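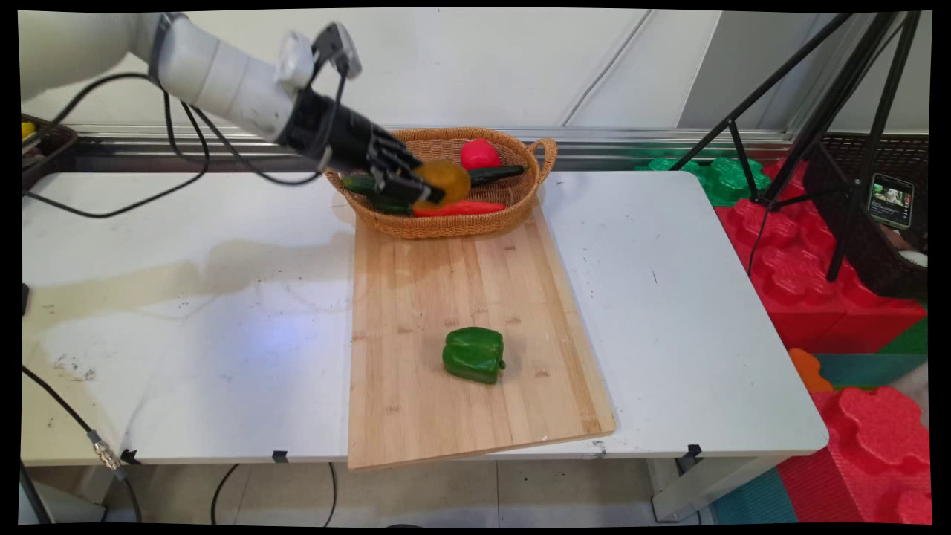 Pièce jointe 1 : le panier et la planche en bambou

Ticket 2179 — Planche qui bouge, panier trop petit
Ouvert par : Hamdia Worku
Statut : en cours

Bonjour ! Je reviens vers vous pour la planche Plodton et le panier tressé, commandés ensemble en février. Le panier, je l'adore (la petite anse est parfaite), mais dès que j'y mets tomate, courgette, concombre et piment long, les poivrons n'ont plus beaucoup de place. Le jaune passe encore par-dessus, le vert reste souvent sur la planche. Vous avez une taille au-dessus ?

Et puis la planche — elle glisse ! Je la pose un peu de biais, elle dépasse du bord de la table, et quand je coupe elle pivote. La table est blanche et bien lisse, ça n'aide sûrement pas.

Réponse de Kedir Yilma, 10 h 40
Bonjour Hamdia, essayez d'abord avec un torchon humide plié en 2 dessous, et reculez la planche pour qu'elle repose entièrement sur la table. Pour le panier, le grand modèle existe, réf. 129.

Hamdia Worku, 16 h 15
Testé avec le torchon : nettement mieux, elle ne pivote plus du tout, même avec la courgette ! Par contre j'ai maintenant une planche un peu bombée au milieu, c'est normal ? Je prends le grand panier, du coup. Je peux garder le petit pour les tomates ?

Kedir Yilma, 16 h 50
Oui, gardez-le. Pour le bombé, laissez-la sécher debout cette nuit et redites-moi demain, je laisse le ticket ouvert.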